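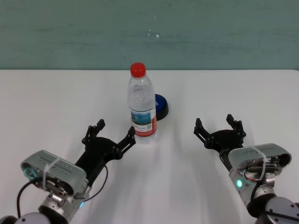
Cikel, April

I've carried the Rimivon 30 up and down the hills behind town for two months now, and I'm a bit smitten. It's a plain-looking daypack, 30 litres, with one big compartment, a lid pocket and a stretchy pocket on each side. My last rucksack had so many zips that I lost a door key in it for most of a winter, so plain suits me very well.

The side pockets are what I wanted to shout about first. They're cut at a slant, low at the front, so you can get your drink out and put it back while you're walking. I've tried plenty of bags that promise this and then you end up doing a sort of dance on the path, one elbow behind your ear. Mine takes an ordinary bottle of shop water or a slim flask (a fat flask goes in too, but you'll need to stop and push). 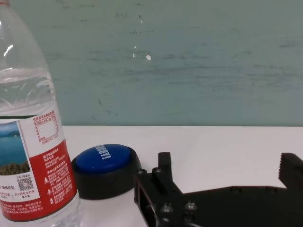

Bottled water, with a lake or sea on the label.

The main compartment opens right down one side as well as at the top. I pack my waterproof at the bottom out of habit and it always rains, so being able to reach in and pull it out without unpacking lunch on a wet rock is a joy! The lid pocket is less clever. It sags when the bag is half full, and anything heavy in there knocks the back of your head on the way downhill.

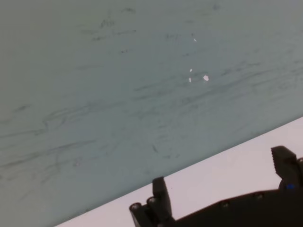
Straps and back

Wide, soft, and long enough for tall people. My friend Nevzat Sarıgül borrowed it for the Tokgöz ridge and came back asking where to buy one - he has shoulders like a wardrobe and usually complains about everything. The back panel has a gap for air, which helps on the steep bits, though I still get a damp shirt after 60 minutes of climbing. The hip belt is thin. With a light load I tuck it away.

Rain and wear

No cover in the box, which seems mean. The cloth copes with a shower, but in a proper downpour on the way to Holholm the water got in at the side zip and soaked my map. I use a liner now. The stitching is all still tight and the buckles are good big ones you can work in gloves. I'd buy it again tomorrow, in the green this time.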